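Koreck (motion software)

Koreck is a control and planning package for robots with two arms and jointed hands, first written by Chaltu Gashaw and now looked after by her together with Kelly Evangelista. It takes in what the cameras and joint sensors report, works out where each arm ought to go next, and sends the commands along to the motors. People who have spent time with it tend to speak of it fondly, even if they grumble a little over its configuration files.

The heart of the package is a planner called Inier, which treats both arms as one long chain of joints and looks for a path that keeps them out of each other's way. If it finds nothing suitable in 40 milliseconds, it holds the arms where they are and tries again from a fresh camera reading. 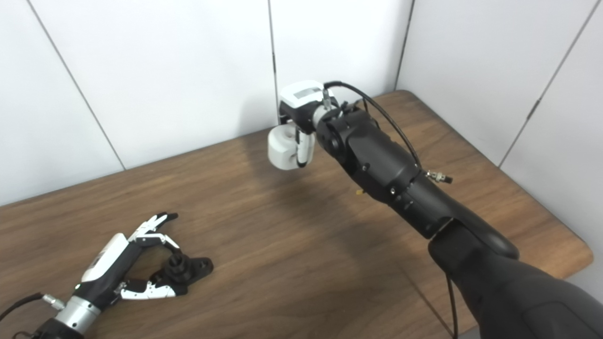 Finger motion is handled separately, by a module named Tavares. It runs its loop 1000 times a second, a good deal faster than the planner, so that a grasp can be adjusted while the arm is still on its way (this was Evangelista's idea, and it took most of a winter to get right). Tavares comes with a library of 47 grasp shapes, and users are warmly encouraged to add their own.

Recorded sessions can be opened in Trorkier, a viewer that lines up the camera picture with the joint readings and lets a person step back and forth through them. The version dated 1/30/21 was the first to include it, along with a test suite of 297 planning problems, many of them sent in by users whose arms had gotten stuck in awkward corners. A small fix for cable limits at the wrist followed in February.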